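ok so the robot cell at work had a bad afternoon and I have been dying to tell you all. thread, 20/02/2025
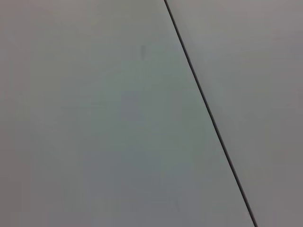 Wrist cam view. Gray, a thin dark seam, more gray. Oh, and a faint smudge, upper left!

If you're new here: I look after a small arm we call Nilar. It picks parts and sets them down, and it has a little camera at the wrist so it can find things. I love it dearly. Mostly.

It stopped in the middle of a job with error 2433, which I'd never seen in my life. The manual says "target confidence invalid" and then sends you to a page about cleaning the lens. So I cleaned the lens. Same error. Cleaned it again, with feeling. Same error.

Meanwhile Gerrit Schouten (runs the shift, very patient man) is standing outside the fence asking if he should send people on break. Yes Gerrit. Send them on break.

Then I went through the log and this is where my stomach dropped a bit. Before the error the arm had been moving toward a "part" at a spot where we never put parts. It had picked something out of the background, decided it was the target, and gone for it. The force limit stopped it. That's the good news!!

My money is on the smudge. Zerrin thinks it's the seam, because the edge finder loves a nice long straight line (and fair enough, look at it). We have a coffee riding on this.

The bad news: the confidence cutoff was set to 10. It's supposed to be 55. Somebody dropped it while testing and it got saved with everything else. I checked the change history hoping it wasn't me. It was me.

And the part I really don't like is that the approach speed was still at 590 from the same test. So a low bar for what counts as a part AND a fast approach. The fence was closed and everyone was outside it, but I've stuck my hands near that gripper in teach mode plenty of times and I thought about that the whole drive home.

What we changed so far: cutoff back up, speed back down, and both values now need a second login to save. Barış set that up before I'd even finished my apology.

Still open: why the force stop shows up as a vision error. I've written to Dandden support about it and got a ticket number and a survey.

Will post when I know who owes who a coffee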